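Saturday, September 29, 2018

What a day! Up before the alarm, which never happens, and out of the house with toast in my hand to get to Bevan for the first proper apple day they've had in years. I'd been told to expect a few trestle tables and a man with a press. It was enormous – over 300 kinds of apple laid out on paper plates, every one labelled in pencil, and you could taste nearly all of them.

I started at the sharp end and worked my way round. My favourite by miles was a little russet with skin like sandpaper that tasted of pears and nuts (I wrote the name on my hand and have since washed it off, typical me). The juice was brilliant too, cloudy and brown and so much better than anything in a carton. I had 3 cups and would have had more.

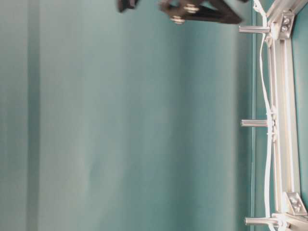
Nesrin Türkmen
Diarist and allotment holder

Doughnuts for lunch, then the grafting talk, and I loved every minute. Doğukan Çınar did it all with a pocket knife and a bit of tape, and made it look as easy as buttering bread. He says to take the cuttings in winter and keep them damp in the fridge, so I must clear a shelf in November. I've put my name down for two rootstocks already. They'll go by the shed, where the beans did so badly.

Came home with a bag of cookers that nearly took my arm off. Crumble tomorrow, and I need to ring Mum for her chutney recipe.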